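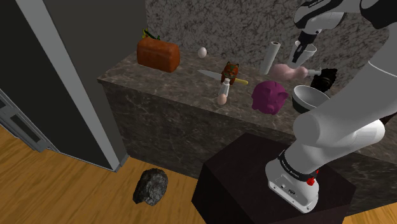 追完《Medina》第二季,缓了两天才打开电脑。

先说结论:我喜欢,但我不会推荐给我妈。她看剧的标准很简单,二十分钟之内要知道谁是好人,而这部剧看到第五集我都还在改主意。第一季刚播那阵我在这里写过一篇,说它像一锅没关火的汤,闻着香,就是不知道什么时候能喝。第二季总算端上桌了,咸淡另说。

没看过的朋友我简单交代一下背景(不剧透大结局,中段的情节会提到,介意的可以先划走)。故事发生在一个叫Flustby的港口小镇,冬天长,渔业不行了,镇上的年轻人走得差不多了,剩下的人靠一家罐头厂过日子。女主角在外地当了好多年的海事保险调查员,因为父亲去世回来处理房子,结果在阁楼里翻出一叠旧的理赔单,牵出一艘叫Medina的渔船。船二十多年前沉了,保险赔了,船员的家属搬的搬、散的散,只有女主的父亲每年都往同一个地址汇一笔钱。第一季讲的就是她顺着汇款单往回找,找到最后一集,门开了,黑屏,字幕。我当时气得把抱枕扔到了猫身上。(猫没事,猫现在还压在我的拖鞋上。)

第二季从开门之后接着讲,这一点我要给编剧鼓掌!太多剧喜欢在悬念之后跳个“三个月后”,然后用闪回慢慢喂你,烦死了。它没有。门开了,里面的人问她要不要喝水,两个人坐下来,一场戏演了十几分钟,几乎没有配乐,就听见楼上有人走来走去。我一开始还在玩手机,后来手机什么时候放下的都不记得了。

然后说说我觉得最好的一集,第四集,罐头厂停电那集。全镇停电,所有人都聚到厂里,因为只有那儿有发电机。平时互相躲着走的人被迫挤在一个食堂里吃同一锅土豆汤,谁跟谁坐一桌,谁端着碗站着吃,全是戏。老厂长和女主的姑姑隔着一条过道,整集没说一句话,临走时他帮她把围巾从椅背上拿下来,搭在她胳膊上,就这么一下,我在沙发上“啊”了一声。第一季埋的那条线,原来是这个意思!有网友说这集没推进主线,我完全不同意,主线里那笔钱到底是愧疚还是封口费,看完这集你心里其实已经有数了。

也有我不喜欢的。第六集开始多了一条Hurneck的线,Hurneck是剧里那家保险公司,派了个穿灰西装的人来镇上“了解情况”。这个角色写得特别偷懒,进门就冷笑,出门还冷笑,说话永远压低半个调,恨不得在脑门上写“我有问题”。前面五集每个人都有两面三面的,到他这儿突然成了纸片。更难受的是他占的时间还不少,有一集我拿进度条拖了一下,光他坐在车里打电话就有三次。三次!都在说“她知道得太多了”。这种台词我以为早就没人写了。

感情线嘛,见仁见智。女主和小学同学(现在开拖船的那位)终于没有在一起,我是松了一口气的。两个人在码头那场戏,他说你留下来我就把船漆成你喜欢的颜色,她笑了半天,说你根本不知道我喜欢什么颜色。很多人在评论区哭着喊意难平,我倒觉得挺好,他确实不知道。第一季里她明明提过一次,在酒馆里,他当时在看球。这种前后照应我最吃了,专门倒回去找了一遍,真的有。

配乐换了人,能听出来。第一季的大提琴动不动就起来,恨不得替演员哭。这一季收敛得多,片头曲倒是没换,还是那段手风琴,我现在洗碗都在哼。摄影也比上一季敢用暗的地方了,不过暗得有点过头,停电那集我不得不把窗帘全拉上,电视亮度调到88才看清楚谁在楼梯上。家里有大窗户的,建议晚上看。

还有一件小事不吐不快,字幕。我看的那版,“拖船”有时候翻成“拖船”,有时候翻成“拖车”,于是有一场暴风雨的戏里,男主大喊“快把拖车开过来”,气氛全没了。我笑得太大声,把暴风雨那段又重看了一遍才重新难过起来。姑姑的名字也前后不一样,第三集之前一个译法,之后一个译法,我有一阵真以为她有个双胞胎姐妹。

说回结尾。不剧透,只说我的感受:它给了答案,但给得很轻。有点像你等一个人道歉等了很多年,他最后只是把你的自行车修好了,停在门口。我看完坐了一会儿,去厨房烧了壶水,水开了也没泡茶。第二天上班还在想,那封信她到底寄没寄。跟同事聊起来,一半人说寄了,一半人根本没注意到有信。没注意到的那一半,麻烦回去看最后一集,她关灯之前,柜子上。

上一篇写第一季的时候,底下有超过200条留言,吵得最凶的是父亲到底知不知情。我七月重看了一遍第一季,现在站“知情”这边。理由就是那件雨衣,他每次去邮局都穿,晴天也穿。第二季里姑姑把雨衣抖开的时候,口袋里那张船票一掉出来,我就觉得不用再吵了。当然你们要继续吵我也奉陪。 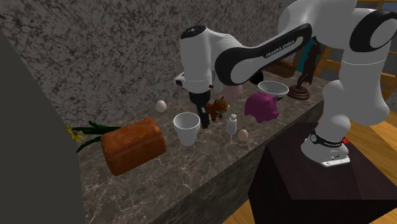

没看过第一季,能直接看第二季吗?

最好还是从第一季看起。第二季开头没有前情回顾,第一场戏就默认你知道汇款单和那个地址是怎么回事,姑姑和老厂长的关系也全靠第一季铺着。时间实在紧的话,第一季挑头尾两集,再加酒馆那一集,勉强能接上。

另外留言里老有人问同一个团队之前拍的《Brulel》值不值得补。我看了,值得看前半部。那部讲一个山区电台的夜班主持人,每天半夜接到同一个听众的电话,气氛做得特别好,到后面忽然变成追车,山路追车,追了整整一集,我也不知道他们怎么想的。不过女主持人的声音是真好听,拿来当睡前广播都行。我断断续续看了两个星期,有几集是睡着了又倒回去的,所以细节别来考我。

第三季有没有,目前没看到准信。我个人希望别拍了,就停在那盏灯上挺好的。可要是真拍了,我肯定第一天就看,这个我心里清楚得很。

接下来打算换换口味,看点不死人的。收藏夹里有一部讲烘焙比赛的,朋友说第一集就有人因为黄油吵起来,听着很适合我现在的精神状态。看完再来写。

2019年8月9日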